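What changed at our packing tables

I have worked at Drodgate for 4 years now, first on the night line and then in training, and I want to write down how the work changed when the automatic portioning came. English is my third language, so please be patient with me if some sentence walks a little strange.

Drodgate makes cold meal trays. They go to offices, to two hospitals and to one ferry company. Before, every tray was filled by hand. You stood at your place, the tray came, you put your item, the tray went. On a normal shift our line did 3,000 trays, and by the end of it your hands were doing the work without you. I don't say it was good work. But I knew every person on that line, because when the hands are busy the mouth is free. I learned half of my English between the rice and the fruit.

Then the company bought the Lalis system. It picks the item, turns it and sets it down on the dish. In the first weeks it was slow and we laughed at it a bit, and I think also we were relieved. In February it was faster than the slowest of us, and the laughing stopped.

What happened with the people is more mixed than what you read in newspapers. The night line was closed. Some colleagues took the money and left, and one went to Trovby, where they still pack by hand, but for how long I can't say. The rest of us were moved to what the management calls "item teaching". My shoulder doesn't hurt anymore in the evening, and this I must say clearly, because it hurt for years.

Item teaching means that you prepare a small task and the machine has to learn it. You put a dish, you put a piece of food, you decide where the piece should end. Then you do it again with everything in another position. For one new item we do 300 placements before it is allowed to try on the line. We use toy food for most of it, as real fruit becomes soft after an hour under the lamps and the results are not the same in the afternoon as in the morning.

The strange part is that I must now explain things I never had to explain. Why do I put the piece in the middle and not near the rim? Why do I turn it so the long side follows the tray? When I trained new people I said "look how I do it" and after two days they did it. Now I write it down, line by line, and my text comes back with questions. I discovered that I know much more than I thought, and that nobody ever paid me for the knowing, only for the hands. My pay is the same as before, by the way. I have asked about this. The answer was that the job title is under review.

And it is quiet. There are now two of us in the room where we were eleven. My colleague works at the other end with her headphones on, and sometimes we speak for the first time at lunch. The company put a coffee machine to make it more friendly - it's a nice machine, but it doesn't tell you about its daughter's wedding.

I am not against the automation. I wouldn't go back to the night line, and I wouldn't wish it for my son. I would only like that the people who know the work are asked before the machine comes and not after it, when the tables are already placed and the shifts are already cut. At Mrema, our sister plant, they start with the same system after the summer. I wrote to them and offered to come for a week and talk with the packers. Until now I have no reply, but I will write again.

My table this morning, with the blue plate and the toy piece with the orange segments on top:

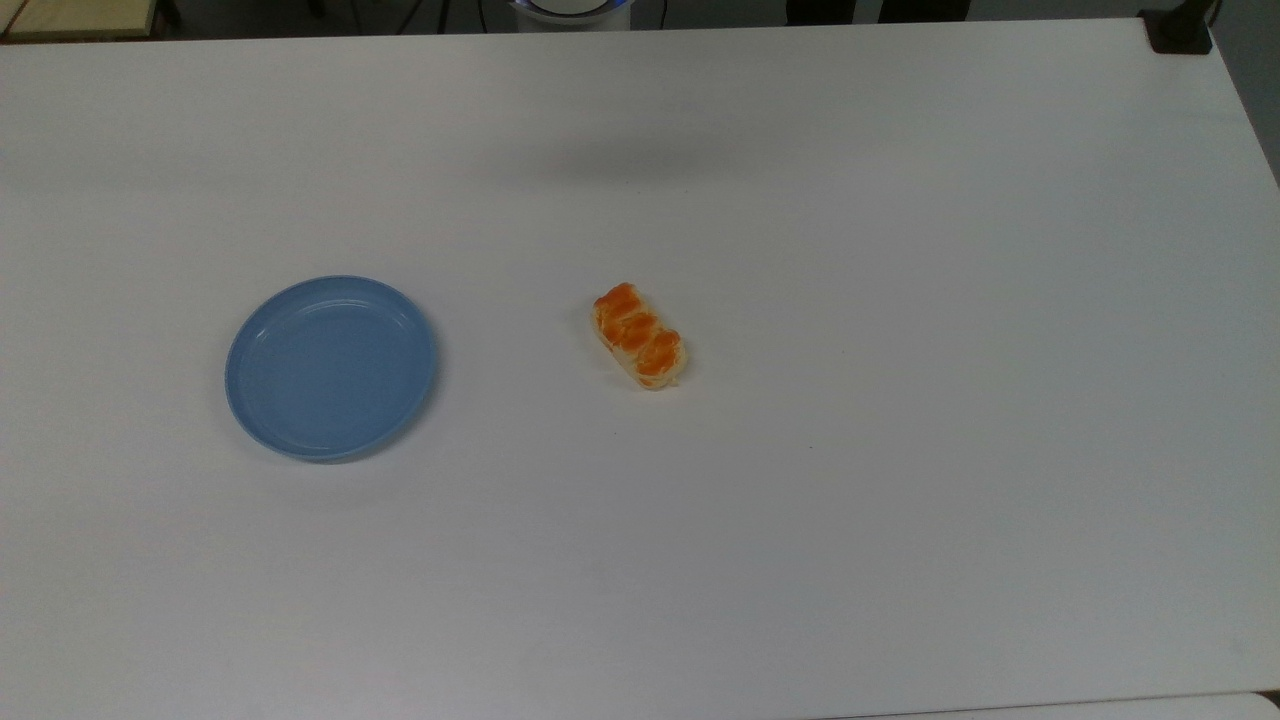
Tahmineh Hashemi: We had the same change in our laundry, and the quiet was the hardest for me too. Please don't wait with the question about your pay. They told me "under review" as well, and it only moved when four of us went to ask together. If the people at Mrema write back to you, tell them to get the new job titles on paper before the first machine is switched on.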